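Teaching by Hand: Cloth Week at the Fesevside Workshop
2 Apr 2022
By Aarti Solanki

When Kenji Obi and I started showing our arm how to fold cloth, I imagined we would be finished in an afternoon and out looking for dinner. That was 18 sessions ago, and I have grown very fond of the whole slow business! We teach in two ways at Fesevside. Sometimes one of us takes hold of the arm and walks it through the motion, and sometimes we sit at the remote controls across the room and drive it while watching the wrist camera. Either way the joint positions and the video are saved together, and Parri (the little program Kenji wrote for sorting our sessions) files them for training later on. We have 508 demonstrations so far, a fair number of them clumsy.

Going in for the hem

The wrist view is what you live with when you are driving, and it takes a while to feel at home so close to the work. Both fingers are open, with the pink cloth filling most of the view and its lower edge just past them. I like to stop at this point and look for a bit of hem that has lifted off the table – near the right finger, in this case – as a raised edge is so much kinder to a beginner than a flat one.

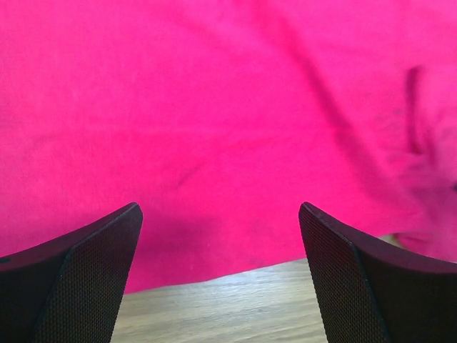 Notes for anyone joining us in May

Please come even if you have never driven an arm before. Kenji will start you on hand guiding, which feels a bit like leading a polite but heavy dance partner, and you can move over to the remote controls once your shoulders have relaxed. Go slower than seems reasonable. If you miss the cloth, back out, open the fingers and try again without stopping the recording, and we'll mark the miss afterward. We keep plenty of those, and I'm glad we do, as the arm has to learn what a second try looks like too.

New drivers usually do 11 demonstrations in a sitting, with a good long tea break somewhere in the middle. The sign-up sheet is by the Vumora cabinet, and the Pandell people have asked for the early slots, so write your name down soon if mornings suit you best.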